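ok so the Camano fund grants opened this morning and I have thoughts, short thread bc my lunch is 20 min

It's a family foundation, Elaine Toledo set it up with the money from selling the Stiminstead shop. Small grants, two rounds a year. Top award is $565 this time, up from $200

Which doesnt sound like much. But for a tiny group that's a season of van rental

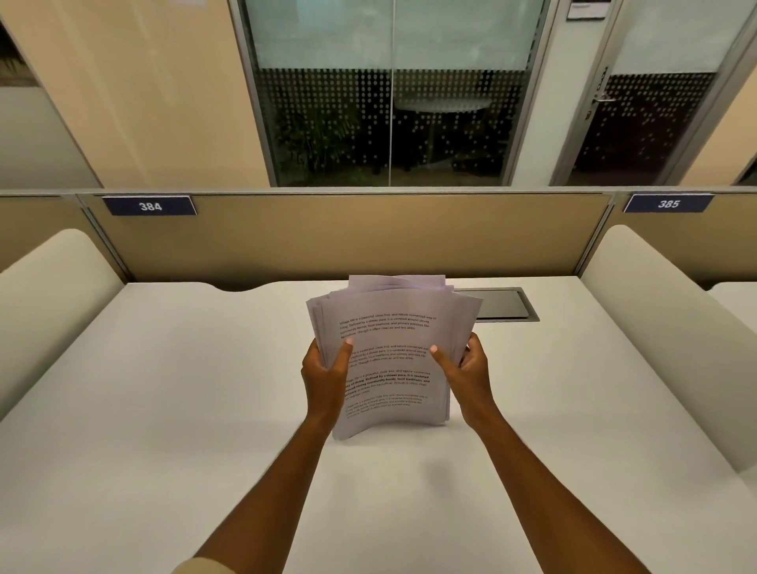 Paperwork, paperwork

Deadline is 14th August. Not the week after. Zoi Vrettos missed it by a day in May and they did NOT budge

New this round — no matching funds needed!! Last time you had to show half up front and that killed it for the Flerska reading group

You do still need a letter from someone outside your group. Dirceu Batista is happy to write them if he's met you, ask nicely and ask early 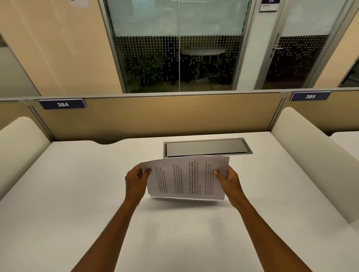 and please put a real budget in. "Supplies" is not a budget. Marcelino reads every one himself and he will call you

Anyone know if the Michailidis hall counts as in the area? Map on the form is useless, the line goes right thru the parking lot

ok back to work, will post teh link tonight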